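Paper Cups and the Food Scraps Bin: Frequently Asked Questions

Zukirville Curbside Organics Program
Last updated January 6, 2025

These are the questions residents send us most often about disposable cups, plates and cartons. If your building has a private hauler, check with your manager first. Private haulers set their own rules.

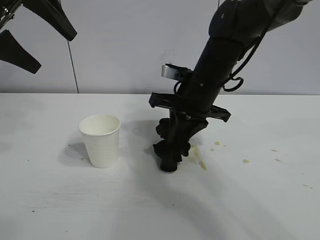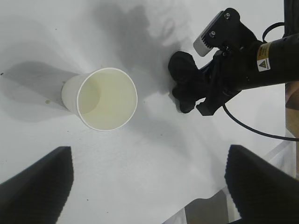 White tabletop in both views; paper cup on its side in the second.

Can I put paper cups in the green cart?

Only if the cup is marked compostable. Most paper cups have a thin plastic lining that keeps the drink from soaking through. The lining does not break down at the compost site and has to be screened out by hand or machine. Unmarked cups go in the trash.

How do I know if a cup is lined?

Tear it. If you see a clear film stretching along the torn edge, the cup is lined. Some plant-based linings look the same as plastic ones, so a torn edge will not tell you whether a cup is compostable. Look for the word "compostable" on the side or the bottom. "Biodegradable" and "made from plants" are not enough.

Can paper cups go in the blue cart with mixed paper?

No. The mill that takes our mixed paper does not accept cups of any kind. This includes clean ones.

What about lids, sleeves and straws?

Plain cardboard sleeves go in the blue cart. Plastic lids and straws go in the trash. Paper straws can go in the green cart. Please take the lid off before you sort the cup.

Do I have to rinse compostable cups?

No, but pour out the liquid. Full cups leak in the truck and make the cart heavy.

Are paper plates and napkins accepted?

Napkins and paper towels are accepted unless they have been used with cleaning products. Plates are accepted if they are uncoated. A shiny plate is usually coated and belongs in the trash.

What about milk and juice cartons?

Put them in the trash for now. Carton recycling was dropped from the blue cart in September and we do not have a date for its return.

When is my cart emptied?

Green carts are emptied once a week, on the same day as your trash. Have the cart at the curb by 6 a.m. with the lid closed. Leave 2 feet of space on each side.

My cart was tagged and left behind. What now?

The tag lists the item the driver saw. Remove it and put the cart out on your next regular day. If you think the tag was a mistake, call within 7 days and have the tag number ready. Satish Sundaram handles tag reviews.

I run a coffee shop. Which cups should I buy?

We do not recommend brands. Ask your supplier for a current compostability certificate that covers the lining as well as the paper, then send us a copy. Bhavana Kaimal in the business office will check it against the compost site's list. A certificate for the lid does not cover the cup.

Can I get a second green cart?

Yes, for homes with up to four units. Larger buildings should contact Mohandas Varghese to set up shared carts.

Is there a charge for the kitchen pail?

The first pail is free. Replacements can be picked up at the Poduval Street counter during regular hours. Bring a utility bill with your service address.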